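Marion Kerr cleared her table for my visit and then, she admits, put half of it back. "It looked so sad! A table wants a plant on it, at the very least."

She has been writing about small rooms for 16 years, and she still lights up when she talks about mugs. Her current favorites come from Selari, a pottery two streets over. "I had 5 at one point. I'm down to the ones I reach for."

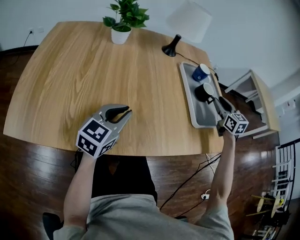 "A tray changes everything," she goes on. "You carry it all over in one trip, you set it down, and the table looks ready — even if the sink is full."

Oak was an easy choice for her. She spent three weekends looking and fell for the grain right away. "I love that it moves. You get these long lines, and your eye just follows them." 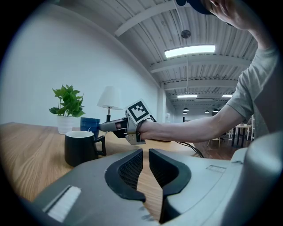 Kerr likes a table lamp better than anything hanging from the ceiling, and she'll tell you so with both hands. Hers has a white shade, and she keeps the plant close by. "Those big glossy leaves next to a plain shade, I could look at that all evening." She wants another lamp in August, for the hallway.

And the mugs that don't match? "Oh, never match them! Black and blue together are wonderful." 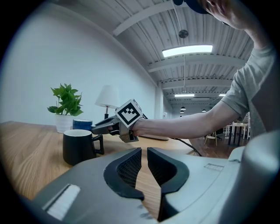
A black mug, a blue cup and the lamp on Kerr's oak table.

Contact | © Rollbridge | Back to top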